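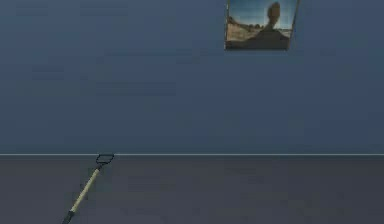

Figure 1. Plain blue wall with a light gray baseboard (computer render).

Watching One Episode at a Time: How Viewers Wrote About a Weekly Drama
Project report, Television and Audiences
Group members: Ngaio Kereama, Mulugeta Alemneh, Elli Ojala
Supervisor: Kauko Saarinen

1. Background

Our project looked at how people talk online about a TV drama while it is still airing. We picked Enent, a hospital drama that came out one episode per week on the streaming service Vidton. Most of the shows our group watches are released all at once, and we wanted to see what people do with the days between episodes when they have to wait.

Enent follows Igwe, a night nurse who starts keeping a record of patients whose families never visit. The main story is about a patient file that has gone missing, and there is a slower story about Igwe and her brother. The season has 7 episodes. We mention the plot only where it is needed to understand the comments.

We had two questions. Do preview clips and stills change what viewers write about before an episode? And do viewers who guess wrong about the plot stop posting, or do they keep going?

2. Material

We collected comments from the public discussion board for the show. The board has a separate thread for every episode, opened on Sunday when the preview is posted and left open after the episode airs. We took 400 comments in total, spread evenly over the season as far as the threads allowed. The thread for episode two was short, so we took more from episode three.

After reading everything once we removed comments that were only a link, only a reaction symbol, or posted twice. This left 354 comments. We did not save user names. Each user got a letter code so that we could follow the same person from thread to thread.

We also wrote down what was in each weekly preview: which characters appeared, which lines could be heard, and where the clip stopped. Mulugeta did this before any of us watched the episode in question. That was harder to stick to than we expected, and for episode five Elli had already seen it with her family.

3. Method

Each comment was given one main label. The labels were plot guess, character opinion, acting, music and look, complaint, and other. Ngaio and Elli labeled separately and then compared. Where they disagreed, Mulugeta read the comment and decided.

The label that caused the most trouble was plot guess. A comment such as "she had better not go back in there" can be a guess, a wish, or an opinion about the character. We settled on a rule that a comment is a guess only if the writer says that something will or might happen. Wishes went under character opinion. We changed this rule halfway through and had to go back over the first three threads again.

We interviewed one regular poster, Paavo Partanen, who agreed to be named. The interview was done by video call and lasted most of an evening. He had posted in every thread and also keeps a blog about the show called Distell, where he writes a longer piece after each episode.

4. Results

Before an episode aired, plot guesses were the most common type of comment in every thread except the first. In the first thread people mostly wrote about the actors and about earlier shows by the same writer.

The guesses stayed very close to the preview. When the preview for episode four ended with Igwe holding a ringing phone, nearly all of the guesses were about who was calling. The missing file, which had been the main subject the week before, almost dropped out of the thread. It came back after the episode, when the call had been explained in the first few minutes and people complained that the clip had made too much of it.

After an episode aired, character opinion took over. The brother got more of these comments than we had expected from his screen time. Many were negative up to episode five and softer after it, when he sits through the night shift with her.

On the second question, wrong guesses did not seem to drive people away. Most users who guessed wrong and posted again simply made a new guess. Some made fun of their old one. Only 2 users wrote that they were giving up on guessing, and one of them guessed again in the next thread.

Partanen said much the same in the interview. He told us he does not care much about being right and that the part he likes is having something to argue over on a work day. He also said he stopped watching previews for a while during another show and found he had less to write. When we asked if he would prefer to get the whole season at once, he said he would watch it faster and forget it faster.

5. Problems

Our sample is small and comes from one board for one show. People who post on a board are probably more interested in guessing than other viewers are. We also could not see deleted comments, and the moderators remove spoilers, so some correct guesses by people who had seen the episode early may be missing.

The labeling rule change in section 3 cost us time we had planned to use for a second interview. A poster who never watches previews would have been a useful comparison with Partanen - we found one, but could not agree on a time before the course ended.

6. Division of work

Ngaio Kereama: collecting comments, labeling, sections 2 and 4.
Mulugeta Alemneh: preview notes, deciding disputed labels, interview.
Elli Ojala: labeling, sections 1, 3 and 5, layout.

The label guide and the interview questions were handed in separately with the report.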